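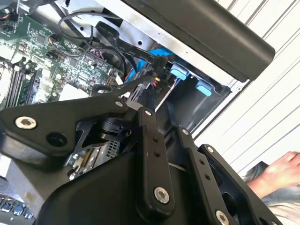
Session 2: Inside the Tower

Basic Hardware Maintenance, Brondstead evening programme
Handout revised 2020-09-05

Last session was the outside of the computer, which most of you had met before. Tonight the side panel comes off. Shut the machine down properly, pull the mains lead, then press the power button once to drain what's left. People skip that last bit every term.

Touch bare metal on the chassis before you touch anything else. The course shop sells a Plerkby wrist strap if you want one. It works very well when it is attached to something and is otherwise jewellery.

The motherboard

This is the big green board with everything plugged into it. Find the memory slots first: long parallel sockets, side by side, easy to pick out from the clutter. Handle memory modules by their short edges and keep your fingers off the gold contacts. A module only goes in one way round, and if you are leaning on it with your full weight you have found the other way.

Cables are to be moved aside gently. Before you unplug one, write down where it went. "I'll remember" is not a labelling system, whatever the Taltavico workbook says about building confidence.

The drive cage

Hard drives in this sort of tower sit in plastic carriers, and the carriers slide into a metal cage. Blue plastic generally means you are allowed to touch it. Manufacturers are fairly consistent about this, to their credit.

To take a drive out:
1. Unplug the data cable and the power cable from the drive. Pull on the plugs.
2. Squeeze the blue tabs together and draw the carrier out in a straight line.
3. Flex the carrier slightly and lift the drive free.
4. Put it down flat on the mat, label up. 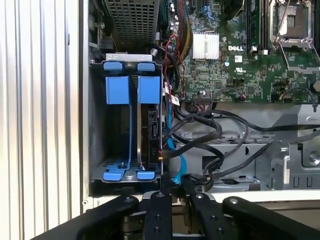
An empty carrier goes back in the cage even if you have no drive for it. Loose ones end up in drawers, and we lost a fair few that way before December.

Read the label before you fit anything. A drive sold as 500 GB will show up in Windows as a smaller number, and this is arithmetic, so please don't take it back to the shop. If you are swapping in a second-hand 400 GB drive, check that it spins up before screwing the whole machine back together.

For next time

Read the Miettinen notes as far as page 161. Draw your own tower's insides from memory, then open it and see how you did. Bring a crosshead screwdriver, and something to keep the screws in that isn't your pocket.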